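Ellelell opens its simulation suite to visitors

Ellelell held an open day at its simulation suite in June, with 113 visitors passing through in groups between 10 in the morning and late afternoon. Most came from care providers, furniture suppliers and technical colleges. The programme covered Fustum, the simulator in which the company prepares its household robot software, and Sesasora, the library of furnished rooms that runs inside it.

The robot programme is called Won. It is meant to carry out small fetching and tidying tasks in private homes and supported flats: picking up a pillow from the floor, moving a plant pot, bringing an item from a shelf to a bedside. Ellelell has said little about it in public before now, and the open day was the first time that people outside the firm and its suppliers had been able to watch a full test cycle on the screens.

Visitors were given a short safety talk, which mainly concerned the trailing cables in the corridor, and were then taken into the suite. The room holds a row of workstations and two wall displays. The physical Won unit is kept in a workshop on the floor below and was shown separately.

Paraschiva Marinescu, who leads the simulation group, ran most of the sessions herself. She opened each one by loading a bedroom from the Sesasora library. It is a high-floor room with a large dark-framed window over a city, a bed made up with a purple sheet and two light blue pillows, and an electric guitar on a black stand beside the window.

"We use this one a lot," she told the second group. "There is soft stuff on the bed, there is a thin, awkward thing standing right next to it, and there is a big pane of glass. If the planner has a weakness, it tends to come out in here." 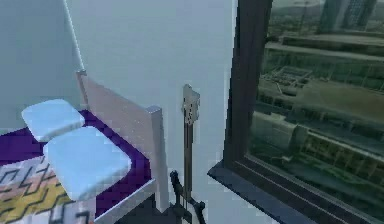

How a run is set up

Each run in Fustum starts from a room file, a task and a set of permitted changes. The room file fixes the walls, the window and the large furniture. The task is a single line of plain text, such as an instruction to move the nearer pillow to the foot of the bed. The permitted changes tell the simulator what it may alter between one run and the next. A pillow can be turned or shifted. The blanket can be folded differently or left out. The light can come from another side, and the camera can be raised, lowered or tilted.

Sesasora holds 36 rooms at present, of which the bedrooms are the most heavily used. Marinescu said that the group had stopped adding rooms for the time being and was putting the hours into the objects inside them. A new room takes a modeller the better part of a working week. A new object can be finished in an afternoon if the shape is simple, but its weight, its centre of mass and the friction of its surfaces then have to be checked against a real one on the bench.

Soft items take the longest. The pillows in the demonstration room are modelled as closed shapes filled with linked points, and the stiffness of the links was set by pressing real pillows under a flat plate and recording how far they gave. The blanket is a flat mesh. Its chevron pattern has no effect on the physics, although it does matter to the vision software, which at one stage treated strong zigzag lines as the edges of separate objects. The fault was cleared by training on a wider range of patterned cloth, and the blanket was kept in the room as a check.

The suite completes 1050 runs overnight on the present hardware. During the open day the system was slowed down to real time, so that each task could be followed from start to finish.

The pillow task

In the first demonstration, Won was told to move a pillow. The planner proposes several approach paths, scores them and discards any that bring the arm too close to a fixed object. On the wall display the rejected paths were drawn in red and the chosen one in green. Most of the rejected ones passed through the narrow space between the bedpost and the window, where the guitar stands.

The guitar drew several questions. A visitor from a housing association asked whether the software knew what it was. Marinescu said that it did not need to. The planner holds it as a tall object with a small base and a high chance of falling, and gives it a wider margin than it gives the bedpost. The same rule applies to floor lamps, clothes rails and crutches leaning on a chair. The margin can be changed by the person setting up the robot, within limits, and is wider by default when the object stands on a separate support.

Won completed the task on the first attempt for the morning groups. In one afternoon session it took hold of the pillow too near a corner, lost it part of the way across and had to begin again. The run was left on the display while the group looked at the log. The grip force had been within range, but the contact point had been placed outside the area marked as safe for that pillow. Marinescu noted the run number and said it would go into the set that is repeated after every change to the grasp software.

The plant stand task

The second demonstration stayed in the same room and dealt with placing. The target was a wooden plant stand on the floor to the right of the window, with splayed legs and two round shelves, the lower one larger than the upper. Both shelves start the task empty. Won has to bring a small pot across the room and set it down on whichever shelf is named in the instruction.

Placing on a round shelf between sloping legs is harder than placing on a table top. The gripper has to come in between two legs, keep the pot level and let go without catching a leg on the way out. From some camera heights the shelf is seen nearly edge-on, and the estimate of its position becomes less reliable. The brass-coloured sphere on the rod at the top of the stand is a further difficulty for the vision software, since glossy surfaces return highlights that shift as the camera moves. 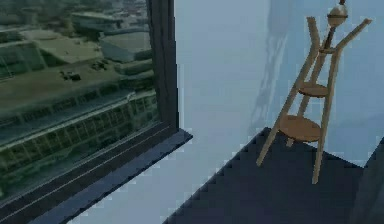 The lower shelf gives the better results of the two. It offers more surface and the legs are further apart at that height, so the planner usually finds several workable paths. On the upper shelf it may find only one, and a small error in the base position of the robot is enough to rule that out. When no path passes the checks, Won is designed to stop, report that it cannot complete the task from where it is and ask for permission to move its base. One group watched this happen. The request was granted from the keyboard, the base moved a short distance and the pot was placed.

Visitors also asked about the window. Large panes are a known problem for depth sensors, which may see through the glass and report open space beyond it. In Fustum the fault is reproduced on purpose. The simulated depth sensor returns bad readings from glass in the way the real one does, and the planner has to rely on the frame and the sill to work out where the room ends. The city outside is there to give the colour camera something believable to look at, and nothing in it can be reached or collided with.

From the screen to the workshop

The last part of the visit took place downstairs. Won was shown standing beside a workbench with its arm folded, then put through a short sequence of reaching movements behind a barrier. No household task was attempted. Staff said the workshop had no furnished area yet and that they did not want to show the machine handling objects on a bare bench after visitors had seen it in a furnished room on the display.

Several visitors pressed the point. A lecturer from one of the colleges asked how far results in Fustum could be trusted once the software was moved to the real arm. Marinescu answered that rigid objects carried over well and soft ones less well, and that cloth remained the weakest area. Her group compares the two by repeating selected runs on the bench and measuring the difference in final position. She declined to give figures for the current software, saying that the comparison was being redone after a change of gripper pads.

There was also a question about noise, which the simulator does not model at all. The workshop unit was audible from the stairs, mostly from its cooling fan. A quieter fan has been ordered.

Next steps

Ellelell intends to fit out part of the workshop as a bedroom, with a bed, a plant stand and a guitar on a stand placed to match the room shown in the demonstrations. The window will be a fixed pane set in a dark frame. Once it is ready, the same task files will be run in Fustum and on the real machine, with the logs compared line by line.

Colleges wishing to bring a group at a later date can write to the simulation suite. Groups should be small enough to fit around the two wall displays, and visitors going down to the workshop will need closed shoes.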